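Flullo Jewelry Swap -- Frequently Asked Questions

What is the swap?
It's an evening where people bring jewelry they've stopped wearing and go home with something they'll love! We hold it at the Chaimongkol tea room in Berneck, and the next one is in March. Tassanee Saithong started it after clearing out her dresser and finding far too many earrings for one pair of ears.

How many pieces can I bring?
Up to 12. A pair of earrings counts as one piece, and so does a set of bangles if you want them to stay together.

Does it have to be real silver or gold?
Not at all! Glass beads, enamel pins, painted clay, big plastic hoops from your school days -- bring them. If you know what something is made of, write it on the tag, and if you don't, just put "not sure."
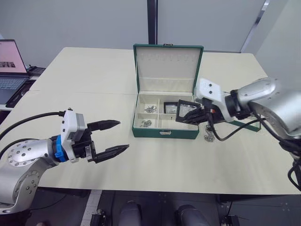 What about tangled chains?
Please have a go at them at home first. Lay the chain flat, put a tiny drop of baby oil on the knot, and work it loose with two sewing pins. It takes patience (put some music on) but it's a lovely feeling when it finally gives. If it won't budge, bring it anyway and ask at the mending table.

Can you fix a broken clasp?
Very often, yes. We keep jump rings and basic clasps in the common sizes, and simple repairs take almost no time. We don't solder or reset stones.

How does the swapping work?
You get one token for every piece you hand in, and each token gets you one piece to take home. Leftover tokens are good next time.

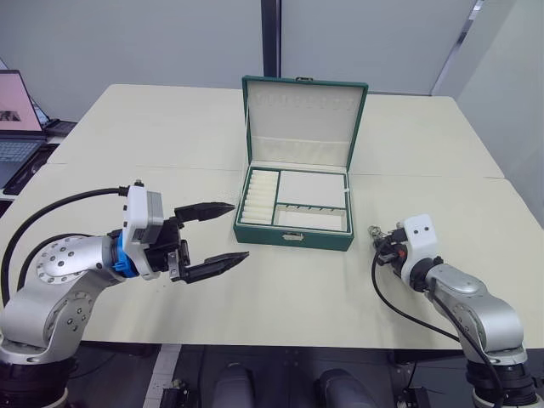
Can I swap earrings for pierced ears?
Yes, as long as they've been cleaned. Wipe the posts and hooks with rubbing alcohol before you come, and do it again before you wear your new ones.

Are children welcome?
Of course! Kids under 12 need a grown-up with them, and they get a free token at the door.

Where do I park?
Use the lot behind Tevov Shoes. The tea room is two doors down, up the steps.

Page updated 17 January 2022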